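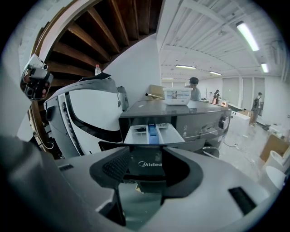
Jelon announces its new laundry care guide for shared homes and small workplaces, available from 2026-03-14. The guide has 25 pages and was prepared together with Provdale, our partner for home advice. Many people wash often but seldom clean the washing machine. For this reason the first chapter is about the detergent drawer – with the drawer pulled fully open, the white compartments and the blue tab between them are easy to reach with a small brush. 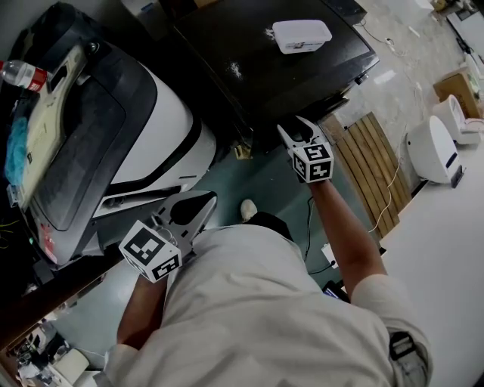
The second chapter explains how to keep the top of the machine in order. We recommend one box with a lid for powder and small items. Please wipe the surface every week, also under the box.

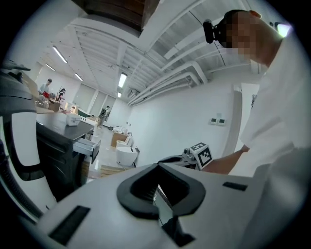
Reading time: 2 min

The guide was tested in 13 shared laundry rooms in Velutska, and 168 residents sent us their comments. Most of them asked for shorter instructions, and we have followed this wish. Printed copies can be ordered from Jelon free of charge. A second edition is planned for September.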